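We use cookies to remember your settings and to see which pages get read. Accept all | Manage choices

11 August 2021

I'd been trying to get an hour with the software lead at Stulteo since January, mostly because I wanted to talk about wire. Everybody in this business has a good story about boxes. Boxes are polite! They stay where you put them, and they look the same from the back as they did from the front. Wire does whatever it likes, and the small team in Tutthorpe has spent most of this year writing code to deal with it.

We talked over a very bad video link (my end, sorry) and started with the planner, which they call Akwood.

"Akwood was a pick-and-place planner when I got here," she told me. "You gave it an object pose and a goal pose and it found you a path for two arms that didn't hit each other. Lovely piece of code. Then we pointed it at cable and it had no idea what it was looking at, because what's the pose of a cable?"

I asked what they replaced the pose with. She laughed and said they'd had four answers to that, and three of them were still in the repo.

The one that stuck is a chain of points. The perception side looks for anything cable-colored, thins it down to a center line and lays points along it, up to 88 for one strand. Each point carries a confidence. Where the strand crosses over itself the confidence drops, and the planner is told to stay away from that part when it chooses a grasp.

"The first version was so sure of itself," she said. "It would see a crossing and just pick a way through. Half the time it had joined two different loops together and was pulling on the wrong one. Adding doubt was the best thing we did all spring."

They keep the test setup simple: two arms on a rail, a tiled enclosure, a couple of trays, and wire in colors that are easy to tell apart. Red and yellow get used a lot. I wondered if that was cheating a little, and she didn't mind the question at all.

"Sure it's cheating. You want the color part to be easy while you're debugging the shape part. We'll make it hard again later, one thing at a time."

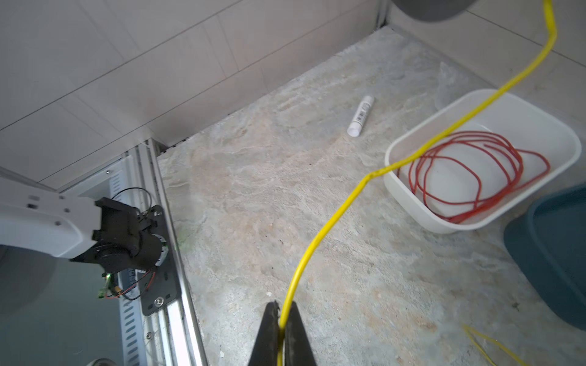

Red wire coiled inside the white tray in both views; the yellow runs up across the tray in the first and lies spilled in front of it in the second.

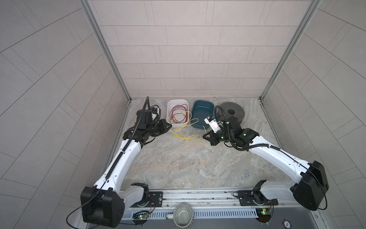 So why plan for two arms when one gripper can pull a wire by itself?

One arm can pull, but it can't control what the rest of the wire does. A second arm can hold a point farther along, so the slack between the two stays short enough for the planner to predict.

That prediction is where the computer time goes. Akwood runs a rough model of the strand forward a short way, tries a batch of 200 possible moves, and throws out any that drag wire across something it shouldn't. The model is crude on purpose. They tried a proper physics one last year and it was beautiful and slow, and by the time it had an answer the wire had sprung somewhere else.

"I was really attached to it," she admitted. "I wrote most of it. We deleted nearly 146 files the day it went, and I went home early."

Then we got onto logging, and I have to say this was my favorite part of the call (I know, I know). Every grasp gets a record: the points the system believed in, the one it picked, the gripper opening before and after. They have a viewer called Farías that plays all of it back on one timeline with the cameras, the wrist ones included. You can drag the slider to the moment a grasp was chosen and see which points it trusted.

"Before Farías we argued," she said. "Somebody would say it was perception and somebody would say it was control, and we'd go round and round. Now you just scrub back and look. It's usually calibration, by the way. It's so often calibration."

I asked what was still broken. She went quiet, and then gave me quite a list. Thin wire against a pale floor. Reflections along a shiny jacket, which can split one strand into two. The handover between arms, where each controller wants to hold its own position and the wire ends up tighter than either one thinks it is.

That last one is issue 204 in their tracker, and it's been open longer than anything else. The current fix is to let the receiving arm go soft for a moment while its fingers close. She wants the two controllers sharing a tension estimate, and that's what she was going back to when we hung up.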